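Last corrected 2023-05-20. I added the part about labels and changed what I wrote before on vinegar, after a letter from Natália Oravec, who was right.

These are my notes on the kitchen table and the small things that live on it: bottles, boards, cloths, knives, jars. I have collected them over the years in our house in Pistham, first on the inside of a cupboard door and later on this page. Take what you need. 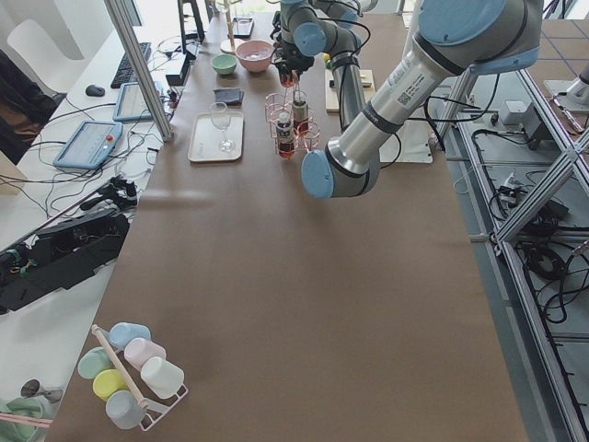

Small bottles in a copper wire rack, and in the next picture a light wooden board with a steel handle.

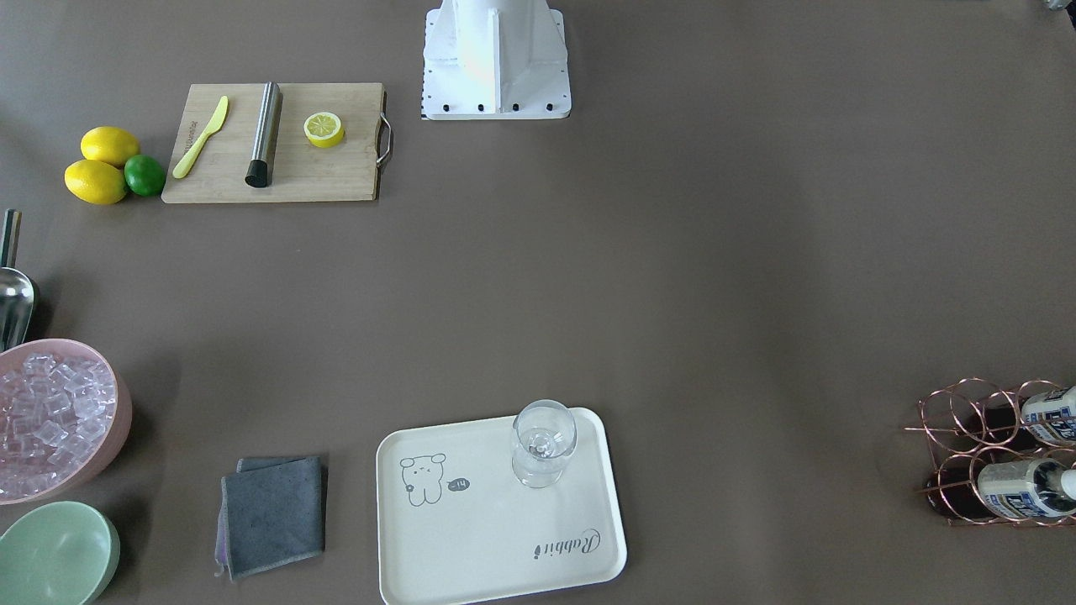 ## Small bottles

Vanilla, soy sauce, food coloring, almond extract, the good oil that you use by the drop. These bottles are narrow and they fall. If they stand in a row at the back of the shelf, you knock over three to reach the fourth.

- Keep them in a rack or cup with divisions. A wire one is easier to clean than a solid one, as crumbs fall through and do not make a paste at the bottom.
- Wipe the neck of the bottle before you close it. Sugar and oil on the thread will glue the cap. If the cap is already stuck, hold only the cap under hot water for one minute and turn it with a rubber glove.
- Put the oldest bottle on the side where your hand arrives first. In our house this is the right side.
- Oils go away from the stove. I know it is practical to have them there. They become bitter much faster in the warm.
- Do not buy the large size of anything you use by the teaspoon. I bought a large bottle of almond extract eight years ago and I still have a part of it, and it smells of almost nothing.

Copper wire becomes dark with time. Some people like it so. If you do not, rub it with half a lemon and fine salt, rinse well, and dry at once with a cloth. Test in a corner first, for many copper things have a clear coating over them, and then the lemon does nothing at all except make your fingers sting. Things which are only copper color should get soap and water and nothing more.

## Labels

Write the day of opening on the bottle. Not on the cap! Caps travel from one bottle to another, especially when there are children washing up.

Masking tape and a soft pencil are the best I have found. The pencil does not run when oil touches it, and the tape comes off in one piece if you do not leave it for years. Permanent marker on glass is good too, and it goes away with a little rubbing alcohol.

For old paper labels that you want to remove from a jar:

1. Fill the jar with hot water from the tap and close it. Leave it until it is hand warm. The glue softens from inside.
2. Peel slowly from one corner.
3. Mix one spoon of cooking oil with one spoon of baking soda, and spread this on the glue that remains. Wait half an hour.
4. Rub with an old cloth and wash with dish soap.

I have jars from Charvát, the pickle shop, where the label comes off at step two. There are other jars where even step three must be done twice, and I do not know before which kind it is.

## Wooden boards

A board is ruined by water that stays on one side. It bends toward the dry side, then it rocks on the table, and a rocking board with a sharp knife on it is a bad thing.

- Wash both sides, also if you used only one.
- Dry it with a cloth and then stand it on its long edge, with air on both faces. Do not lean it flat against the tiles.
- Never in the dishwasher. Bamboo boards are glued from strips, and the glue lines open.
- If the board has a metal handle, dry where the handle meets the wood. Water sits there and makes a gray mark.
- Put a damp cloth under the board when you cut. It will not slide.

**Oil.** Use food-grade mineral oil from the pharmacy or a kitchen shop. Olive oil and sunflower oil become sticky and start to smell old. Warm the oil bottle in a bowl of warm water, pour a small puddle on the dry board, and spread it by hand. Let it stand over night and wipe away what did not go in. A new board wants this three or four times in the first month. After that I do it when drops of water no longer stay round on the surface.

**Onion and garlic smell.** Coarse salt and a cut lemon, rub along the grain, leave five minutes, rinse. If the smell is strong, do it again the next day. One board should be kept only for onion and garlic, and you should be able to know it in the dark. Ours has a burned corner.

**A bent board.** Lay a wet towel on the table and put the board on it with the hollow side down. Put something heavy on top. Look after a day. This worked for me with two boards and failed with one, which is now under a flower pot.

**Raw meat.** I use a separate plastic board for it, and this one does go in the dishwasher. When the cuts in it are so deep that you feel them with the nail, it must be replaced.

## Covering the table

When I make jam, dye eggs or clean the silver, I cover the whole table with brown packing paper from the roll. It costs little, it lies flat, and at the end you fold it inward with all the peelings inside. Newspaper leaves gray on a light table if it becomes wet. I learned this on my mother-in-law's table.

Pull the paper tight and tape it under the edge, so the tape does not touch the top. On a waxed table the tape can take the wax away. For sticky work put two layers, then you can lift off the first one in the middle of the job and continue.

My roll is 40 inches wide and covers our table with enough to fold down at both sides. Measure yours before you buy. Libor Hubáček next door bought a narrow roll and has a line of red currant juice along the middle of his table, exactly where the two papers meet.

For rolling dough, paper is no use, it slides and tears. Work on the bare table, or on a heavy cotton cloth with flour rubbed into it.

## Vinegar: where yes and where no

I wrote in March that vinegar cleans everything. Natália Oravec wrote to me that she cleaned a marble window sill with it and has now dull spots. I am sorry for the sill. The correct list is so:

**Yes:** the kettle, glass, the shower head, the steel sink (rinse it after), the inside of the fridge.

**No:** marble and other limestone, cast iron, rubber seals if you leave it long, aluminum pots, oiled wood.

**Never together with bleach.** The gas is dangerous. Also do not use one directly after the other on the same surface.

For the kettle, one part vinegar and one part water, bring it to a boil, switch off, wait until it is cold, pour out, and boil fresh water two times. Citric acid does the same with less smell. One level tablespoon for a full kettle is enough.

## Cloths and sponges

Two cloths for dishes, one for hands, one for the floor, all in different colors, and everybody in the house must know which is which. This took us longer than all the other advice on this page.

A cloth that smells after washing has usually old fat in it. Boil it in a big pot with a spoon of washing soda for ten minutes, and then wash normally with no fabric softener. Softener makes the cotton slippery and it stops taking up water – the opposite of what you want from a dish towel.

Sponges I change every week. Before it goes out, the old sponge cleans the trash can lid.

## A few things about knives

- Wash by hand directly after use, first of all if you cut lemon or tomato. Acid dulls the edge and leaves spots.
- Never leave a knife in soapy water where another person will put a hand in.
- To push cut vegetables from the board, turn the knife and use the back of it.
- A cheap knife which is sharp is better than an expensive one that waits for sharpening. I go to the grinder in Flilham two times a year, before Easter and before Christmas.
- For the test, cut a ripe tomato. If you have to press, it is time.

## Sticky drawers under the table

The drawer of an old kitchen table sticks in damp weather. Take it out and look for shiny places on the runners, there it rubs. Go over these lightly with fine sandpaper, brush the dust off, then rub with a dry candle end or a piece of soap. Candle is better, as soap takes moisture from the air and after one year you have the same problem.

If the drawer comes out by itself, the runners at the back are worn. Glue a thin strip of wood there, thickness of a matchstick, and try.

## Still to write

Freezer tips, the rust on baking trays, and what to do with a lid that is stuck inside a pot. If you have a good method for the last one, please write to me. I have tried ice on the lid and warm water under the pot, and mine is still inside.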